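3 设备配置与经费测算

3.1 测算对象与边界

本节讨论Volley项目桌面操作工位的购置与运行经费。前一节已给出任务定义和数据字段,此处不再重复。纳入测算的设备为桌面级机械臂及其末端夹爪、台板、背景围挡、照明、供电与线缆、操作对象以及备件;标注人员工资、服务器租用和房屋费用由项目总预算另行列支,不在本节范围之内。

Volley项目在Greltby和Rondonuwu两地各设一个实验点。Greltby实验点承担工位样机的搭建与试运行,Rondonuwu实验点计划在样机配置确定后按同一清单采购。两地财务制度不同,前者按材料费报销打印件和舵机,后者要求整机登记为固定资产,因此同一台机械臂在两地的预算科目并不一致。为便于比较,本文统一以“工位”为核算单位,即一台机械臂及其完成一类桌面任务所需的全部附属条件。

需要说明的是,以往同类项目的预算书多以“台”为单位编列机械臂,台板、围挡和操作对象合并计入“其他材料”。这种编法在申报阶段较为简便,执行阶段则容易出现缺口:机械臂按期到货,工位却因台面尺寸、供电位置或线缆长度不合适而不能投入使用。本项目第一轮预算即存在这一问题,后文的若干调整均由此而来。

3.2 机械臂选型

备选方案有两类。第一类为整机采购,由供应商Nandent提供,含控制器、驱动软件和一年保修;第二类为自行装配,结构件采用3D打印,关节采用通用舵机,控制板和线材单独购买。两类方案的比较不宜只看单价。整机方案的优点在于责任清晰,故障件整体返修,实验点不必保留装配能力;其缺点是返修期间工位停用,且夹爪指形通常不可更改。自行装配方案的结构件可随时补打,指形可按操作对象调整,但要求实验点至少有一名熟悉舵机标定的人员,并需持续投入少量工时。

本项目的操作任务以小件取放为主,对象质量小,行程短,对重复定位精度的要求低于工业装配。典型任务为抓取一个小圆柱体并将其送至杯口上方。此类任务对夹爪指尖形状较为敏感,对臂展和负载则不敏感。综合考虑后,工位样机采用自行装配方案,Nandent的整机报价保留为对照。
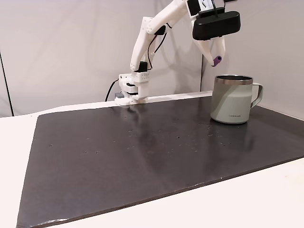
选定自行装配方案之后,经费结构随之改变。整机方案中占比最大的一项是设备费,自行装配方案中则分散为舵机、耗材、控制板和工时四项,其中工时在多数单位的预算模板中没有对应科目。Greltby实验点的做法是将装配与标定工时计入“实验条件建设”,按人员实际投入登记,年终随项目决算一并核销。Rondonuwu实验点尚无这一科目,需在申报时单独说明,否则装配工作只能由科研人员在业务时间之外完成,进度难以保证。

舵机的采购数量按“在用加备用”确定。样机试运行期间,各关节舵机的负担差别明显,承担抬升动作的下部关节长时间处于保持状态,腕部关节动作频繁但力矩较小。据此,备件不按每个关节等量配置,下部关节优先。各舵机应选用同一系列,以便备件在不同关节之间临时调换;若为节省费用在腕部改用低价型号,备件种类增多,库存管理的支出往往抵消差价。

3.3 台板、围挡与照明

台板是第一轮预算中低估最多的一项。原方案拟直接使用既有白色桌面,不另购台板。后经讨论,在桌面上加铺深色台板,以便浅色操作对象与背景区分。深色光面台板的缺点同样明显:表面有反光,灰尘、划痕和斑点较浅色台面更为显眼。对以视觉为输入的操作策略而言,这些表面状态既可能构成干扰,也可能作为训练数据中有价值的变化来源,具体取舍应由任务设计决定,预算编制只需为两种选择都留出余地。

据此,台板按易耗件管理,不列入固定资产。每个工位配备在用台板一块,另列光面与哑光备用台板各一块。台板尺寸应在确定机械臂基座安装位置后再行下单。基座可置于台板后缘,也可直接落在桌面上,两种安装方式下夹爪的有效工作范围不同,台板过浅会使近端的操作区不足,过深则增加搬运和清洁的难度。

围挡采用浅灰或白色的均匀背景,目的在于隔离人员走动和室内杂物。围挡本身价格不高,但安装后会占用桌面两侧及后方的空间,线缆的走向也随之受限。第一轮预算未计入支撑件和走线件,后以零星采购补足,手续较为繁琐。建议在后续预算中将围挡、支撑件和走线件合并为一个采购包。照明方面,以顶部漫射光为主,不另购定向灯具;如需研究反光对识别的影响,可在第二阶段增列可调光源。 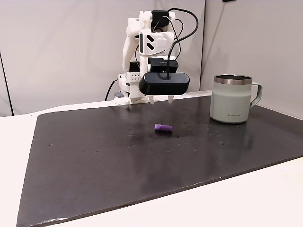

图3 桌面操作工位。夹爪张开,位于深色台板上方;台板上放置紫色小圆柱体与带柄马克杯。

图3所示工位中,操作对象仅有两件,均为低值物品。这一配置有意保持简单:在设备经费尚未全部到位时,先以少量对象验证夹爪指形、台板尺寸和线缆余量,再扩充对象集合。若在工位条件确定之前即大量采购操作对象,往往会出现对象尺寸超出夹爪开度或重量超出舵机能力的情况,已购物品只能闲置。

线缆余量值得单独讨论。连接腕部和夹爪的线缆须随臂运动,预留过短则在大行程时受力,预留过长则可能垂入操作区或遮挡视野。线缆费用在总额中占比很小,但因长度不合适而重新订购所造成的停机,对试运行进度的影响大于若干单价更高的部件。建议每个工位的腕部线缆按两种长度各备一套,待姿态范围确定后固定其中一种。

3.4 操作对象与消耗品

操作对象分为刚性容器、小型可抓取件和辅助用品三类。刚性容器以市售杯具为主,选择时应考虑杯口直径、把手形状和表面反光特性。金属杯口和金属内壁在顶光下容易形成高亮区域,与哑光杯身的成像差异较大,适合用于考察识别方法对材质的适应能力。小型可抓取件应具备明显的颜色区分,表面带棱纹者与光滑者分别编号,两者在夹持时的表现不应混为一谈。

消耗品包括擦拭布、清洁剂、量杯、一次性手套和固定用胶带。以往的预算书通常不单列此类支出,由实验室公用经费承担。本项目增设了台面含水条件,即在台板表面存在水珠的情况下执行相同的取放任务,清洁与防护用品的用量因而上升,由公用经费承担已不合适。含水条件还引出两项设备方面的要求:一是裸露的线束和舵机应与水源保持距离,操作人员布水时机械臂应断电;二是台板边缘与桌面之间的缝隙应便于擦拭,防止积水渗入。 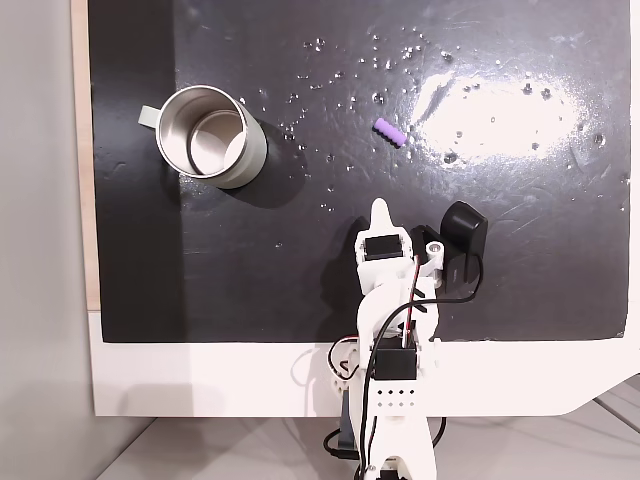
图4 台面含水条件下的俯视照片。黑色台面上分布有透明水珠,金属杯与紫色圆柱体置于其上,白色机械臂自下方伸入操作区。

含水条件对预算的影响主要体现在三个方面。其一,台板更换周期缩短,光面台板的备用数量应高于干燥条件。其二,舵机和接插件的防护需另行采购,常见做法是在低位接头处加装热缩套管或防水罩,单价较低,但安装须占用装配工时。其三,工位应配置独立的断电开关,并安放在操作人员不需越过台面即可触及的位置。第三项在第一轮预算中遗漏,已在修订稿中补列。

是否在两个实验点同时开展含水条件,涉及经费分配。Rondonuwu实验点所在房间无下水,清洁用水需自邻室取用,若同步开展,须增加储水和排水容器。从控制成本的角度看,宜由Greltby实验点单独承担该条件,Rondonuwu实验点仅执行干燥条件,两地数据在任务定义上保持一致,在台面状态字段上加以区分。

3.5 费用标准与采购方式

根据试运行记录,每个工位的设备与附属条件购置费以4,000元为控制上限,年度备件与消耗品以600元为控制上限。第一阶段购置2个工位,两地各一,购置费合计上限为8,000元。上述数额不含工时,也不含Nandent整机方案的任何费用。控制上限用于约束采购决策,不作为预期支出,结余部分按项目经费管理办法滚存使用。

消耗品上限的确定依据是样机的运行记录。截至2026年9月25日(星期五),Greltby实验点样机累计登记运行218小时。该时长不足以支持对舵机寿命的统计估计,仅可用于判断耗材的大致构成,因此600元的标准应视为暂行标准,待两个工位均运行满一年后再行核定。运行时长由操作人员开机和关机时手工登记,包含标定和待机时间,不等同于有效采集时间,引用时应予注意。

采购方式上,舵机、控制板和线材采用询价采购,要求供应商提供同一批次产品;台板和围挡采用定制采购,须附尺寸图;杯具及小型可抓取件采用零星采购,由实验点自行办理,并保留实物照片和购买凭证。打印件不对外采购,耗材按卷领用,打印失败的废件与成品一并登记。对于单价低而型号固定的螺丝和紧固件,建议一次性购足全年用量。

在验收环节,整机采购通常以开箱清点和通电测试为准,自行装配的工位则缺少现成的验收依据。为此,本项目规定工位验收包括以下内容:结构件完整并已编号;各关节可在规定范围内运动,线缆不受力;夹爪可完成张开与闭合;台板平整并固定;断电开关有效;备件与清单一致。验收由两名未参与装配的人员完成,记录存入设备档案。Rondonuwu实验点的工位验收安排在11月,若舵机到货延迟,可先行验收台板、围挡和供电部分,机械臂部分另行补验。

3.6 更新与处置

自行装配设备的更新以部件为单位进行,这给固定资产管理带来一定困难。若整臂登记为一项资产,在陆续更换舵机和打印件之后,账面资产与实物之间的对应关系将逐渐模糊。Greltby实验点以材料费列支,不存在此问题,但也因此无法在资产系统中查询设备状态。折中的办法是为基座部分设置唯一编号,其余部件作为附件登记,更换时只更新附件清单,资产编号不变。

报废舵机应集中存放并注明原安装关节和累计时长,以便后续分析。打印件可按材质回收。台板在表面状态不再符合任务要求时退出使用,但不必立即处置,带有划痕和污渍的旧台板可作为表面变化条件的补充样本,另行编号保存。操作对象在出现变形、掉漆或标识磨损后,应先拍照归档,再决定是否继续使用。

第二阶段是否增购工位,取决于两地工位的实际利用率。若利用率不足,应优先将经费投向备件和操作对象,暂缓增购机械臂。若利用率较高而瓶颈在于复位和清洁所耗人力,则增加工位数量并不能相应提高产出,此时宜考虑在同一工位上轮换台板,由操作人员在采集间隙完成下一块台板的布置。轮换方案所需的定位件和存放架尚未询价,未计入3.5节所列标准。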